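Progress report on the road death reporting project, first half of the grant period
Submitted to the Strazds Foundation by the Plelstead Inquest Desk

This report covers our work from January to June. The aim of the grant is to follow what happens after a fatal road crash in the Plelstead and Wunbridge districts: who investigates, how long it takes, and what the family is told. We publish the results as news stories and as an open list of cases.

Work done so far

We asked the two district police offices for their crash registers of the past ten years. Wunbridge sent a complete register in the first month. Plelstead sent its register in three parts, and the second part had to be requested again, as several pages could not be read. Together the registers contain 1,747 crashes with injury or death. Of these, 503 were fatal, and this is the group we work with.

For every fatal case we look for three papers: the police summary, the vehicle inspection and the coroner's finding. Up to now we have requested 1,017 papers. The answers come slowly, but they come. In 44 cases the family has agreed to speak with our reporters, and these interviews are the most valuable part of the material.

We published nine stories in this period. The story on vehicle inspections done without a written report was taken over by two regional radio stations. After it, the Wunbridge office informed us that a written report is now required for every inspection.
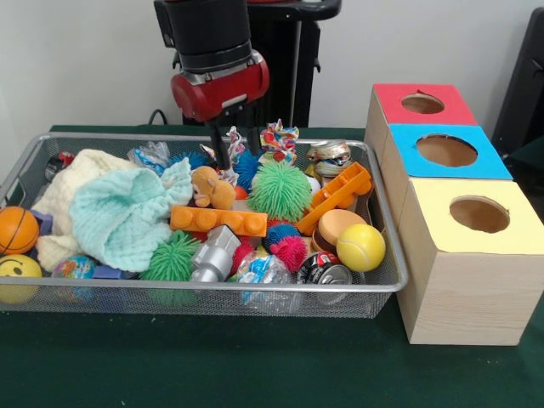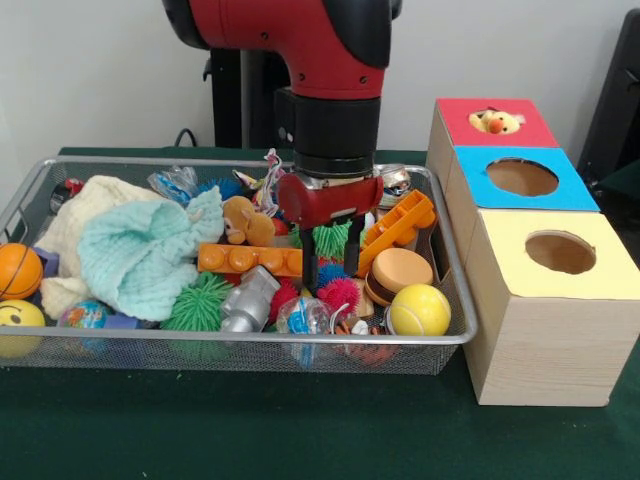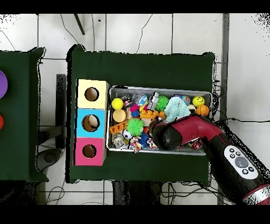
The basket of toys on the green table.

Difficulties

The largest difficulty is the coroner's office in Plelstead. It accepts requests only on paper and only until 11:30 in the morning, so one reporter has to travel there each time. We planned one visit per month and we needed two. The travel line of the budget is therefore higher than expected, and the translation line is lower. We ask your permission to move the difference between these two lines. The total does not change.

The second difficulty concerns the families. Some of them believe that the death was not an accident, and they expect us to confirm it. Our reporters explain at the first meeting that we can ask for documents and print what they show – we cannot promise a result. Two families left the project after this talk. We respect their decision, and we have removed their names from our notes.

The case list is kept in Pitska, our records program. The move from the old spreadsheets took longer than we wrote in the application, mostly due to different spelling of village names.

Plan for the next period

We will finish the requests for Wunbridge first, then continue with Plelstead. Four longer stories are in preparation, one of them on the waiting time between a death and the first hearing. The open list will go online when our lawyer has read the privacy notes. The financial table and copies of all published stories are attached separately.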